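October, early morning

The linen room at Dultadska was opened at 6:20 today. The duty log shows that the overnight heating had been left on its lower setting, and the room was accordingly cold for the first hour. Lauri Oksanen signed for the keys. Nahuel Quiroga had already brought up the first of the cloth held over from the summer season and placed it by the long table.

The task for the day was the sorting and folding of the remaining textiles before the Trevimon delivery, which is to consist of 400 pieces and will require shelves 11 through 20 to be clear. Items are to be separated by size, folded in thirds, and stacked with the closed edge facing outward. Mr. Quiroga asked whether torn pieces should be folded with the others. I instructed him to set them aside for repair — the arrangement agreed with Bhardwaj remains in force until the end of the season.

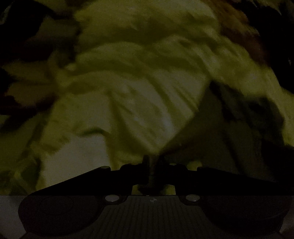
Progress before noon was slower than I had planned. Cloth that has been stored in a heap holds its creases, and a number of pieces had to be shaken out and folded a second time. Mr. Oksanen proposed that the worst of these be sent for pressing. I approved the request and entered it on form 51.

The light over the far shelves remains poor. I have reported the matter twice and shall do so again in writing.

After the midday meal, work resumed on the larger sheets, which need two people. Shelves 11 to 14 were cleared and wiped down by four o'clock. The Brokis cart has a loose wheel and was withdrawn from use; a replacement has been requested from the lower floor. Keys were returned at 5:10. Shelf 15 is to be started first thing tomorrow.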